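Waaka runs its data collection out of one room in Zudbridge, and the operator I'd come to see had been at it since 7 in the morning. Coffee, headphones off, a list of tasks taped to the wall. He asked not to be named.

What he does is make examples. The arm goes through a job with a person in control, it all gets recorded, and the recordings go to the learning system the company calls Mikevar. So far the set has 1283 episodes. They threw out 268 of those in June.

"Bad labels mostly," he says. "Someone wrote 'place' when it was a handover. You can't train on that, it just gets muddled."

Handovers are his favorite headache, to use my words and not his. Picking up a thing off a table - fine. Giving it to a person is different everytime. People reach early, they reach late, they grab the wrong end.

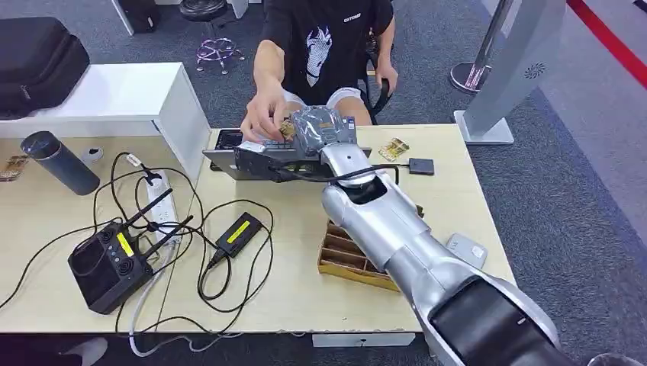 A hand meets the gripper over the work table at Waaka.

I asked about the mess. Do they tidy up between takes?

"No, we quit doing that. The first lot was all on a clean bench and the model was hopeless anywhere else. Put a cable down and it fell apart."

So the clutter stays, and gets shuffled. Almost 176 episodes came back from the partner site in Stastmont, same tasks, different room, different light. He rates those higher than his own. "Ours all look like ours, eh."

How many is enough? Long pause.

"Depends who's paying." Then, more seriously: "I'd take a hundred good ones with variety over a thousand of me doing the same reach. I get lazy by the afternoon, and teh model learns lazy."

Next up is two people at the table at once. He's still rewriting the instructions for that, third draft, and he had a take to get back to.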